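Wooden tabletops are my favorite thing in the house to look after, and I'll happily talk your ear off about them! These are the tricks I keep coming back to for smudges, rings and sticky patches.

**Start dry.** Go over the whole top with a soft, dry cloth before any water gets near it. Crumbs and grit act like sandpaper once you start rubbing (I learned this on my grandmother's sideboard, sorry Grandma).

**Then barely damp.** Two drops of dish soap in a bowl of warm water is plenty. Wring the cloth until it stops dripping, wipe with the grain, and dry right behind yourself with a second cloth. Old T-shirts are wonderful for this, and cut-up flannel pajamas are even better!

**White rings.** Lay a clean cotton cloth over the mark and press with a warm iron, no steam, for a few seconds at a time. Peek often. My neighbor Tomomi Ikeda rubs hers with a dab of plain mayonnaise and leaves it for 20 minutes, and I laughed until I tried it on our hall table. Gorgeous!
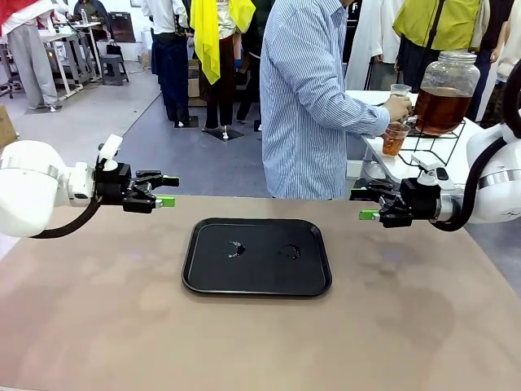 **Sticky label goo.** A little cooking oil on a fingertip, left to sit for a bit, then rolled off with your thumb. Follow with the soapy cloth or you'll have a greasy patch instead. Test any of this on the underside first, especially if the finish is old or you don't know what it is.

**Crayon.** Scrape gently with an old plastic card, then the same oil trick.

**Trays, trays, trays!** Anything that drips goes on one: plant pots, the olive oil bottle, the coffee things. Stick felt dots under the corners so it won't scratch when somebody shoves it along, and lift it once a week to wipe underneath.

Wax goes on ours every September, thin as you can manage, buffed the next morning with the windows open and the radio on.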